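Okholm opens its paper mill to the public on one afternoon in June, and the parking field fills up by lunch. I had assumed I would be alone with a few retired engineers. Instead I stood in line behind a birthday party, a cycling club and a man with a folding chair who had clearly done this before.

The tour costs 2 dollars, payable in coins to a biscuit tin. For this you get a hairnet, a pair of foam earplugs and Morven MacLeish, who has worked at the mill long enough to have stopped hearing it. She shouted a welcome. I believe there was also some history. The first building went up beside the Gultgate canal, burned down, went up again in brick, and has been sulking there ever since.

We started at the pulper, a giant blender full of gray soup. Old envelopes go in at the top and everyone leans over the rail to look, apart from the guide, who has seen it. The smell is wet cardboard with a hint of school cafeteria. One of the birthday guests asked whether anybody had ever fallen in, and Morven said no in a tone that suggested she is asked this every year and is getting tired of disappointing people.

Next came the long hall with the paper machine itself, 187 feet of rollers, felts and hot cylinders. It was bought secondhand from a firm called Tudose and moved here in pieces, with the labels still on in a language no one at Okholm could read. They put it together anyway. It makes a thick cream paper used mostly for wedding invitations and, on the evidence of the gift shop, for notebooks that are too nice to write in.

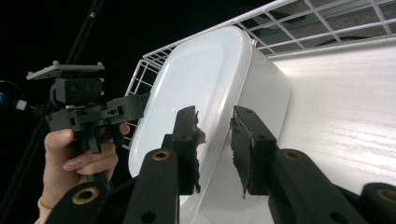
The finishing room was quieter, so I took out the earplugs and was able to catch a whole sentence. Kianoush Ahmadpour runs the sheet counting there, and he let us fan a ream with our thumbs the way he does. He can feel a bent corner somewhere in the stack. I could feel paper. He was kind about it and moved on to the cyclists, who were worse.

On the wall behind him hung a framed order from Fultico for 1,384 boxes of letterhead, the largest the mill has ever shipped. Fultico changed its logo soon after. The mill was paid, Kianoush said, and he still uses the leftovers for grocery lists.

You can make your own sheet at the end, dipping a wooden frame into a tub and lifting it out level. Mine came up with a hole in it the size of a plum. The girl whose birthday it was made a perfect one and then pressed a daisy into it, which seemed like showing off.

Allow more time than the 30 minutes on the leaflet – we were in there for most of the afternoon, and the line for coffee was its own tour. Wear flat shoes. The stairs down to the pulper are steep, and the handrail has a coating of something I decided not to ask about.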